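**Apprenticeship bursaries: applications open**

26/05/2024

The Tindumgate Training Trust invites applications for its bursaries in plumbing, joinery and electrical installation. Awards of £1,152 are available to apprentices in their second year, and £1,466 to those entering their final year. The money may be spent on tools, travel or examination fees.

Applicants must be employed by a firm registered with the Trust and must have attended at least 50 days of college teaching. A letter of support from the employer is required. Skurkier and Abou Jaoude have both confirmed that they will release apprentices for interview on full pay.

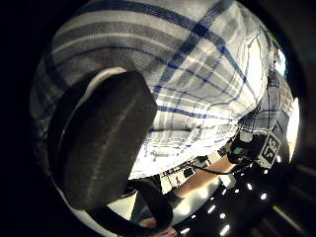

*Checked shirt and dark glove.*

Interviews will be conducted by Shu-fen Lu, Head of Trade Studies, and Ikechukwu Omoregie of Parkeo. Candidates will be asked to bring their logbook and to discuss one completed job in detail. Last year's awards went to 4 apprentices, among them Yi-chun Wu, who has now qualified as an electrician.

Forms may be collected from the college office or requested in writing from Azlan Pillai, Bursary Secretary. Late forms will be held over to the next round, which opens in December.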